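**Thread: what I learned from a year of getting my dad's hard water sorted (November edition)**

1/ Dad lives in Drokard, where the water comes out of chalk. Kettle furs up in a week, shower head blocks by the end of the month. He asked me to look into it last winter and I've finally got enough to write down.

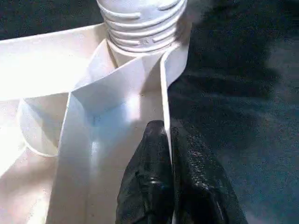
White plastic, screw threads, more white plastic. Most of my year.

2/ First thing I did was look up the hardness by postcode. His supplier has a page for it. His came back at 320-odd last time he checked, on a different scale from the one on the test strips. Check which units you're reading before you buy anything.

3/ We got quotes from two firms for a softener. Golestani quoted £920 fitted. Fiva wouldn't give a price without a home visit, and the visit lasted two hours. Dad made the man three cups of tea and signed nothing.

4/ Roya Tehrani at Golestani was the one who told us to keep the kitchen cold tap off the softener. Softened water has a bit more sodium in it and Dad's on a low salt diet, so he drinks from the hard tap. Ask your GP if that applies to you.

5/ It went under the stairs in the end. The sink cupboard was too small by a hand's width. Saeed Shokri fitted it on a Tuesday and was gone by lunch.

6/ Salt. Dad buys block salt from the hardware shop in Flelitz. Tablets are cheaper per kilo but the bags are heavy and he's 81 with a bad shoulder. Blocks have a handle moulded in. Worth paying for.

7/ Soap: use less. He kept putting in the same amount of washing powder and had foam coming up in the machine drawer. We halved it and then cut it again. Washing up liquid the same.

8/ The kettle still furs up, as it's filled from the hard tap. Citric acid does it. A spoonful, water to the line, boil, leave it for 20 minutes, rinse twice. I buy a tub and it lasts until spring.

9/ Shower head: unscrew it, leave it in a bowl of white vinegar overnight, go over the holes with an old toothbrush. He's only needed this once since the softener went in. Before that it was monthly.

10/ Things I'd do differently. Measure the cupboard first. Ask about the drain pipe, as ours had to go through an outside wall and that was another £100. Get the bypass valve labelled, as Dad turned it the wrong way in August and ran hard water for a fortnight.

11/ Gadisa Gidey asked whether renters can do any of this. Not the softener, unless your landlord agrees. Citric acid and vinegar, yes. A jug filter helps with tea.

12/ I'll add to this after the first service, which is due in March. Dad wants it known that the tea tastes the same.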